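**Bench notes: hand-held grippers, cable faults and cloth jams**
Revised 27th October, P. Sivakumar

These notes replace the single sheet taped inside the Lasel cabinet. They were written after the March fault, in which a gripper lost its connection in the middle of a cloth-folding run and 143 recordings had to be discarded. The same connector had been reported loose by Shahnaz Wanigasekara. It was pushed back in and returned to use. A connector that has come loose once is to be replaced. 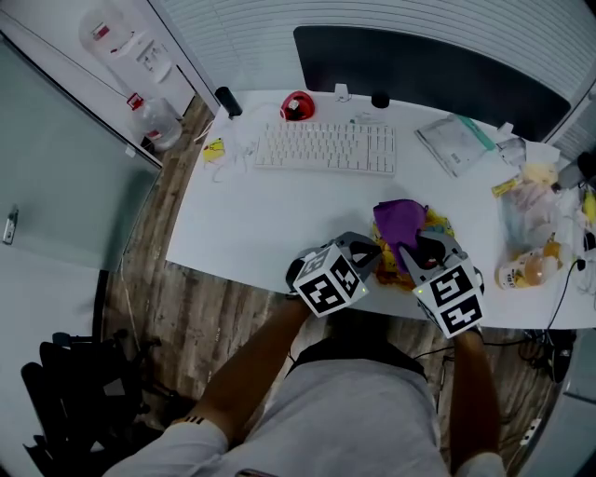 ## Cable strain

The March fault began with a cable caught on a drawer handle. When the operator reached across the desk, the cable went tight and the plug moved in its socket far enough to break contact for short intervals. The status light stayed on, and the recording software reported no error. The wires normally trail off the edge of the desk, as they do here, and that edge is where most of the wear occurs. Check the jacket at that point before the first run of the day.

- Leave enough slack to reach the far side of the desk with both arms extended.
- Tape the cable to the underside of the desk, never to the top.
- Keep the power strip clear of chair wheels.
- Do not coil spare cable around the wrist. If a chair rolls over it, the gripper is pulled out of the hand.

To test a suspect plug, start a recording, hold the gripper still and flex the cable gently next to the housing. Any gap in the log means the cable is scrap. Cut off the plug before putting it in the bin, or it will come back. 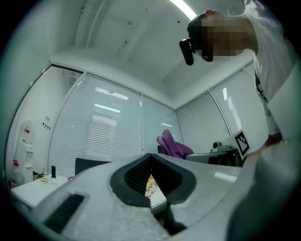
Replacement cables are in the Prunwood drawer. Use the ones with the molded collar. Rizwan Navaratnam tried straight plugs from Zamo, and two of them failed in the flex test.

## Cloth caught in the fingers

Microfiber sheds lint, and lint collects at the finger pivots. An early sign is a finger that closes normally and opens late. Operators tend to squeeze harder, which packs the lint in further.

1. Stop recording and unplug the gripper.
2. Open the fingers by hand as far as they go without force.
3. Draw the cloth out in the direction it went in. If it will not move, cut it. A cloth costs less than a finger.
4. Clear the pivot with a dry brush. Compressed air drives lint into the housing.
5. Work the fingers through their full travel 5 times before plugging in again.

Keep your own fingers outside the closing path during step 2. Prasanna Gunawardena had a thumb pinched because the trigger was still live.
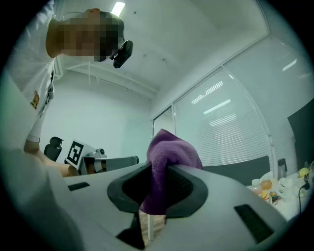
Brush the pivots every 200 cycles when working with cloth. With blocks or bottles the interval can be longer. Wash new cloths once before use, without softener. Softener leaves a film on the finger pads and the cloth begins to slip.

## Markers

A smudged or lifted marker gives position jumps that look very much like a cable fault. Wipe the faces with a dry lens cloth and look at the corners. If one has lifted, replace the whole face. Glue under a corner leaves it slightly raised, and the error remains.

## Reporting

Write down the gripper number, the time and what was being handled. "Acting up" is insufficient. Gripper 994 remains out of service until its socket has been replaced. Do not borrow its cable.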